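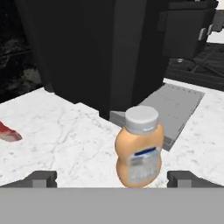 Squeeze bottle on a marble countertop.

Filed under: Kitchen Help – Sauces and Storage
Print | E-mail this page

How long does an opened sauce keep?
Plemico sauces keep 96 days in the refrigerator. Please write the opening day on the label –
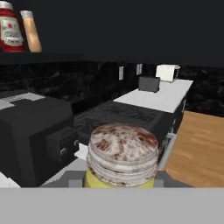
we see many bottles without it.

Can I freeze it?
Yes, but the mustard becomes grainy. 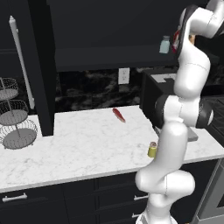
Do you refill bottles?
Yes, on Sunday, at our Rebane shop.

Contact | © Plemico | Back to top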